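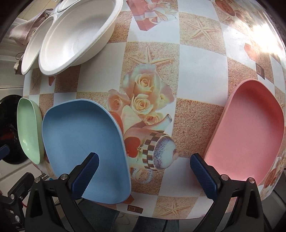 So our Lillow gripper let go again! Grip 376 of the dish-stacking run, and the left finger just gave up. I was thrilled, because we'd finally caught it in the logs.

2/ The force reading froze for 13 seconds. The motor thought it was still squeezing and it wasn't. Lovely, lovely bug.

3/ Same fault at Humstead in September, blamed on slippery plates. Sorry, plates!

4/ New cable goes in at 2. Will post the traces tonight.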